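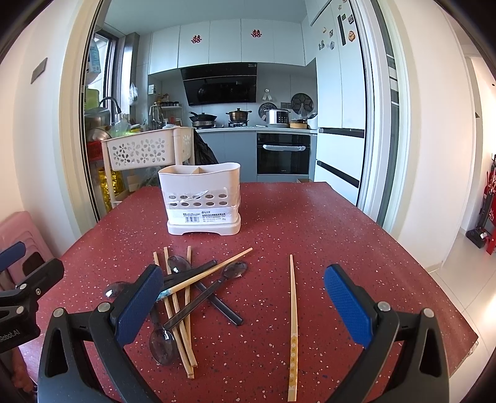

The cutlery caddy, label still on, with spoons and chopsticks on the red table.

The owner of Clivau, a small shared house with one kitchen and a lot of meals going through it, has run the place for 3 years. We talked on 4 August 2023, mostly about where the spoons go.

"People ask about the stove or the fridge," she said. "The thing that caused arguments was the cutlery."

Until April everything lived in one drawer. Chopsticks rolled to the back and jammed it. Someone would pull hard, the front would come off, and it would be screwed on again that night. She gave up on the drawer and moved the everyday pieces out onto the counter.

She looked at a wire rack from Hastum first and didn't like the gaps. "A chopstick goes straight through. I've had that kind before."

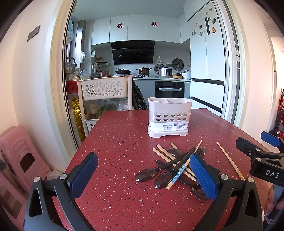
Sorting is the part she has opinions on. She tips everything out on the table before it goes away, matches the chopsticks into pairs by feel and colour, and puts the odd ones in a jar for stirring paint. The spoons with the dark see-through bowls are easy to pick out, she said, but plain wooden chopsticks all look alike once they're mixed up, and the ones with a blue pattern save her time. A holder with two compartments suits her: spoons on one side, chopsticks on the other. She wants drainage holes as well. "If water sits in the bottom, the wood goes grey. Then it smells, and you throw them out."

She stands chopsticks with the eating end up. Her mother did the opposite and they have never agreed on it. Spoons go bowl up too, handles down, and everyone in the house has been told to wash their hands before putting anything away.

The old round cup is still in use. 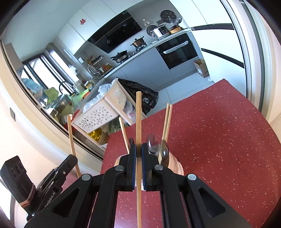
"I'd keep a cup for the table even with a proper caddy," she said. "You carry it over, people help themselves, you carry it back." Metal spoons can go in with the chopsticks for a meal, as far as she's concerned, as long as they're separated again at the end of the night.

I asked what she would change next. A second hook for tea towels, she said, and a better bin.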